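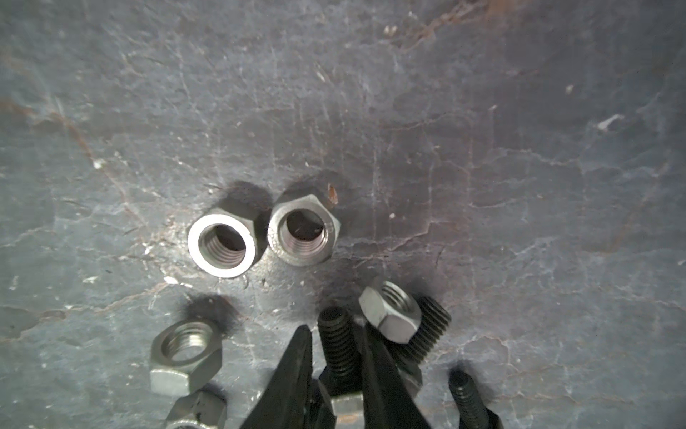
Hex nuts and bolts on a dark, scratched surface.

When I moved to Faldale I bought a bicycle before I bought a bed. It was an old Gromuto with a steel frame, and the seller told me it needed "a little love." I did not know this expression yet. I understood it later, on the hill behind the dairy, when the left pedal came off under my foot.

In my country my father repaired everything and I held the lamp. So I knew the names of the tools, but only in our language, and I had never used them with my own hands. At the hardware store in Bulau I had to draw a wrench on a piece of paper. The man looked at my drawing and asked which size. I said medium. He was very patient.

The first winter I learned to change a tire, then the brake cables, then the chain. The chain took me two evenings, and I put it on wrong the first time, so it made a noise like a coffee grinder all the way to work. I also learned that you turn the left pedal in the opposite direction. I wish somebody had written this on the pedal.

By June I had ridden 1,292 miles. I know this number from the little computer on the handlebar, and I am a bit proud of it. My longest day was 105 miles, to the lake at Lam and back, with a headwind for the whole return - I ate four bananas and spoke to no one.

Now I would like to reach 3,000 before the snow comes. The back wheel has started to click again when I go uphill. I have the wheel off tonight and the kitchen smells of grease.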